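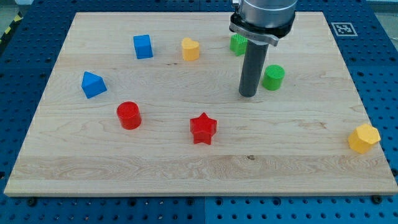 Figure 1. The Plarholm board with blocks out and the rod down, between the ridged green block and the green cylinder.

Plarholm: pushing blocks about when told to

Plarholm is a dataset of language-labelled tabletop pushing, plus the relabelling method we used to get more out of it than we put in. One arm, one rod, one board, and a set of coloured blocks that would rather be somewhere else. The rod can't grasp anything. It can shove, nudge, herd and, in the hands of an early policy, sulk at the edge of the board.

This README covers version 2. If you have version 1, please delete it. The rotation convention was wrong and we don't want to talk about it.

What's in it

302 teleoperated episodes
1855 written instructions, each tied to a segment of an episode
100 held-out segments for evaluation, drawn from episodes that appear nowhere in training
Baseline weights for Cladholm, our small policy
Scripts for relabelling, training and scoring

Each step has a colour image, the commanded position of the rod tip and the measured position of the rod tip. The last two agree less often than you'd hope. Use the measured one unless you have a good reason, and write the reason down somewhere you'll find it again.

How the instructions were collected

Operators were asked to push blocks around without a set task. This is called play data in the literature, and a fair description of the first afternoon. Annotators then watched the recordings afterwards, picked a stretch where something had plainly happened, and wrote a sentence that would have been a sensible request beforehand. "Push the red star towards the yellow hexagon." "Get the blue cube away from the heart." "Tidy up a bit", which we kept, and which Cladholm has never once obeyed.

Segments overlap. The same few seconds can belong to "move the green cylinder left" and to "separate the green blocks", and both are correct. If your loader assumes one label per step, it'll pick whichever comes first in the file and you'll spend a day wondering why your policy has opinions about green.

Naming the blocks

Colour alone won't identify a block. There's a red cylinder and a green one, a blue cube and a blue wedge, a star in the same red as the cylinder, and so on. Annotators were free to call things what they liked, so the blue triangular prism turns up as wedge, triangle, house, roof, tent and, from one homesick contributor, "the shed". The file aliases.json maps these to canonical names. We suggest training on the raw text and using the aliases only for scoring.

The green block with the grooves down its faces has no agreed name at all. It's green_ridged in the metadata. Annotators mostly wrote "the other green one", which is a perfectly good instruction if you can see the board and a poor one if you're a text encoder.

The method, briefly

Relabelling works by treating the end of any segment as though it had been the goal all along. People do this too, generally in annual reports. We train a small captioner on the written instructions, run it over unlabelled stretches of play, and keep a caption only when a second model, given that caption and the starting image, predicts a block displacement close to what took place. The agreement filter does most of the work. Without it the captioner describes every stretch as pushing the star somewhere, and is right often enough to be dangerous.

Cladholm is then trained on the written and surviving generated captions together. Full settings are in configs/base.yaml. The learning rate in there looks like a typo. We checked.

Results

On the held-out segments, the relabelled version of Cladholm beats the same network trained on written instructions alone when the request names one block and a direction. On requests relating two blocks the gain is smaller and comes and goes with the random seed. On requests about shape without colour ("the pointy one") there's no gain that we'd defend in front of a colleague. Per-segment scores are in results/ so you can reach your own gloomy conclusions.

Scoring is by final block position, measured offline. It doesn't penalise a policy for clouting three bystanders on the way past. There's a flag, --mind-the-neighbours, that does. Everybody's numbers go down, ours included.

Known problems

The rod hides things. Blocks towards the back of the board, on the far side of the tool, are often partly covered, and the pose labels there were filled in by interpolation. Check the occluded field before trusting them.

The board is maple with a good deal of figure in the grain, and a detector trained from scratch may take a fancy to the knots. Ours did. Random crops and colour jitter helped. Buying a plainer board would also have helped.

Cylinders are labelled upright. If one tips over, the episode carries the tag toppled and the remaining pose labels for that block should be ignored.

All instructions are in English, of the sort spoken in the Distutville lab. "Chuck it over near the cube" means push it. The rod doesn't chuck.

Intended use

Research on language-conditioned manipulation, relabelling, and short-horizon pushing. Please don't cite Plarholm as evidence of general robot competence. It knows one board.

Running it

python prepare.py --root data/plarholm
python relabel.py --config configs/base.yaml
python train.py --config configs/base.yaml
python score.py --split heldout

prepare.py is slow on the first run and prints nothing while it thinks. Leave it alone.

Contact and maintenance

Maintained by Kadrić, in Distutville. Issues are read most mornings. Pull requests fixing the loader are welcome, and pull requests reformatting the loader will be left to mature. If you've found a mislabelled segment, send the episode number and the step range, along with the sentence you'd have written instead.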